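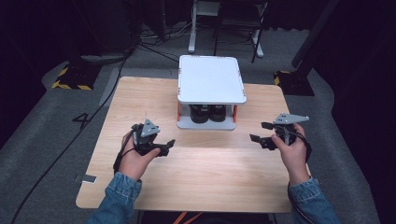
Keep the clumsy ones

Anyone who gathers examples for a learning system ends up with a rule about what to throw away. I think most of us throw away too much, and I say so as someone who wrote one of those rules and enforced it for the better part of a year.

The work itself is plain. A person holds a gripper in each hand and does a small job at a table: lifts a cup off a shelf, passes it across, sets it down. The movement is recorded and the recording becomes one example. Then the table is reset and the person does it again. At Hilar we had 4000 examples of shelf tasks by November, and we were proud of how tidy they were. Every reach was smooth. If the fingers touched the upright on the way in, the take was marked as spoiled and left out.

Wyn Landeg, who trained the first policy on that set, was the one who had to show us the result. It reached for the cup very nicely. When it came in slightly off and brushed the shelf, it stopped, or pushed. We had never given it a single example of a person backing off a centimetre and trying again, although our operators did this all day long. They did it and we deleted it.

Delyth Cadwaladr went back through the spoiled takes and found 402 in which the operator had made a mistake and put it right without help. We added them. I won't claim they fixed everything, and a policy trained on nothing but fumbles would be no use to anyone. But it began to back off and try again, and I haven't marked a recovered take as spoiled from that day.

The usual argument on the other side is that a system copies what it sees, so it should only see good work. Hywel Prosser has put this to me several times and he has a point about slowness. An operator who is tired hesitates in front of the shelf, and the hesitation gets learned along with the grasp. I would still throw those out. A pause with no cause teaches nothing. A correction has a cause, and the cause is there in the recording.

There is also the matter of who does the work. Holding two grippers at chest height is hard on the wrists, and being told that a fifth of your morning doesn't count is worse. Under the old rule our operators got careful in the wrong way. They chose the easy cup and the easy angle. Zdislava Vlček told me she had stopped using her left hand for the far side because it cost her takes.

We now keep three labels: clean, recovered and failed. Labelling takes longer, around 19 seconds a take, and people complain about that. I would rather pay for it than go back to one bin. The failed ones we store as well, though so far we have no good use for them.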